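Stodetti Bottling Hall – Cell Safety and Condition Checklist
Cell: crate transfer, arm and gripper (known on the floor as Doolan)
Inspected by: Marilou Navarro
Second pair of eyes: Panya Chaiyaporn
Date: 2019-05-23
Ratings: OK / WATCH / FIX / N/A

Section A – Before anyone steps in

A1. Stop button at operator side, pressed and released. OK. Stopped the arm. Also stopped the label printer, which is wired to it for reasons lost to history.

A2. Stop button at rear. OK. Needed a firm thumb. Dirceu Lopes says it has always been like that. I have heard this said of many things in this building.

A3. Lockout tag and padlock at the isolator. FIX. Padlock present, key present, tag replaced by a strip of masking tape reading "DON'T." I agree with the sentiment. New tags are in the top drawer.

A4. Teach speed limit. OK. Set at 21 percent, locked with the supervisor code. The supervisor code is no longer written on the back of the pendant.

A5. Gate switch. WATCH. Works, but the gate has sagged and you have to lift it to make contact. If people have to lift a gate, sooner or later somebody will prop it.

Section B – Arm

B1. Base bolts. OK. Paint marks all line up.

B2. Joint covers and caps. OK. Wiped down, no cracks, no oil weeping at the seams. Panya went over them with a white rag and seemed let down to find it still white.

B3. Cable and hose routing. WATCH. Hose to the gripper has a shiny spot where it rubs at full stretch. Moved the clip a little. Look again next visit.

B4. Unusual noise. OK. Ran 17 cycles at teach speed and listened. The only squeak came from my boots.

B5. Home position repeat. OK. Returned to the scribe mark every time.

Section C – Gripper

C1. Fingers, wear and play. WATCH. Slight play in one finger. Still inside the limit on the Plara sheet, though I wouldn't bet lunch on it staying there until November.

C2. Finger pads. FIX. One pad has a nick. Spares are in stock. They have been in stock since the last inspection, when I wrote this same line.

C3. Grip release on stop. OK. Holds on stop, lets go only on command. Tested over a crate, with nobody's foot involved.

C4. Clearance to crate walls and bottle necks. WATCH. Checked with both crates in place, gripper at the narrow one. 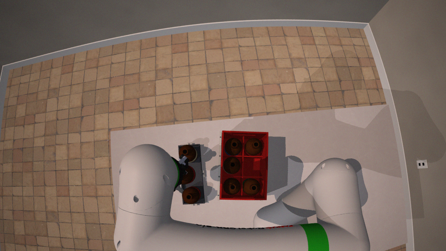 Item C4. Gripper over the gray crate, red crate alongside with the middle right pocket empty.

The gap between the two crates is narrow, and the gray one sits at a very slight angle. It doesn't take much. The program assumes a crate that is perfectly square to the world, and crates do not read the program. Victor Rashidi wants a corner stop fixed to the work surface. I want one too, and have now put it in writing so that we can both be ignored together.

Section D – Crates and work surface

D1. Surface clean, level, no standing liquid. OK.

D2. Crate dividers intact. OK on the red. Any crate with a broken divider goes to the scrap cage. Please do not send it back around with a hopeful expression.

D3. Pocket check after a missed pick. FIX. The Undomance screen still shows "COMPLETE" if the operator clears the alarm with a pocket left open. Maricel Belmonte has the change request. Until then, look in the crate before you press anything.

D4. Broken glass kit. WATCH. Brush and pan present, gloves down to one. It is a left.

Section E – Paperwork

E1. Cycle counter recorded. OK. Grease is due every 1000 hours and we have roughly 300 left.

E2. Backup of the program. OK. Two copies, one of them off the cell. Last time both were on the same stick.

E3. Previous FIX items closed. No. See C2.

To be done before next full-speed run: A3, C2, D3 (notice on screen will do for now).
To be done this month: gate hinge, corner stop, right-hand glove.

Cell released for teach speed only. Full speed on Panya's signature once the pad is changed and the tag is hung.

M. Navarro

Added by P. Chaiyaporn: Pad changed, tag hung. Masking tape kept on the office door, where it is doing good work.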